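Kiste Nummer zwei

23.12.20

Seit Oktober sortiere ich das Spielzeug aus, und heute war die Kaufladenkiste dran. Viel fehlt jetzt nicht mehr. Die Bücher habe ich schon im Herbst weggegeben, die Puzzles auch, soweit sie vollständig waren.

Beim Kaufladen bin ich lange nicht weitergekommen. Die Kinder spielen kaum noch damit, aber wenn Besuch mit kleineren Kindern kommt, ist er nach fünf Minuten ausgeräumt. Ganz weg sollte er also nicht. Das Regal mit der Theke habe ich an Malachy Coughlan abgegeben, der hat zwei Mädchen im passenden Alter und einen Kombi. Die Kasse ging mit, die Papiertüten auch.

Beim Obst habe ich strenger aussortiert als geplant. Alles mit Rissen oder abgeblätterter Farbe kam weg, ebenso das Schneideobst mit Klettverschluss, bei dem die Hälften nicht mehr aneinander hielten. Die Birne bleibt. Sie ist gelb, liegt gut in der Hand und wurde hier schon als Telefon, Mikrofon und Maus benutzt. Auch das rosa Stück bleibt, über das wir uns nie einig waren. Ich sage Pfirsich, mein Sohn sagt Aprikose.

Schüsseln hatten wir viel zu viele. Einige stammten noch aus einer Bestellung bei Skedetti, andere waren vom Flohmarkt. Behalten habe ich eine gelbgrüne und eine blaue. Die blaue ist etwas kleiner, zum Umfüllen von Nudeln und Knöpfen reicht das.

Der rotorange Klotz gehört eigentlich nicht zum Kaufladen. Er lag aber immer dabei und wurde als Brot verkauft, manchmal auch als Käse. Ich habe ihn nicht zu den Bausteinen zurückgelegt.

Gewaschen wird bei mir alles mit lauwarmem Wasser und einem Spritzer Spülmittel, danach trocknet es über Nacht auf einem Handtuch. Die Spülmaschine nehme ich dafür nicht mehr, seit mir eine Banane darin krumm geworden ist, also krummer.

Finbarr Carroll hat in den Kommentaren gefragt, wie viel ich inzwischen losgeworden bin. Nach meiner Liste sind es 823 Teile, wobei ich jeden Baustein einzeln aufgeschrieben habe. Im Keller warten noch etwa 200, fast alles Eisenbahnschienen. Die kommen nach den Feiertagen dran, vorher muss ich ohnehin das Regal leer räumen.
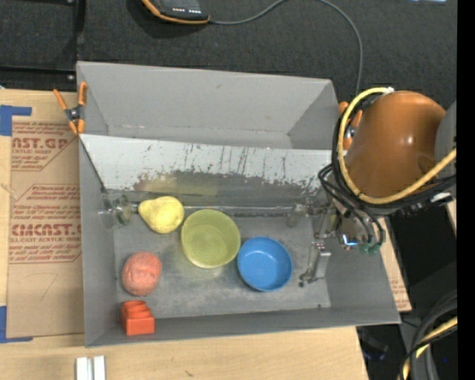 Birne, Pfirsich (oder Aprikose), zwei Schüsseln und das »Brot«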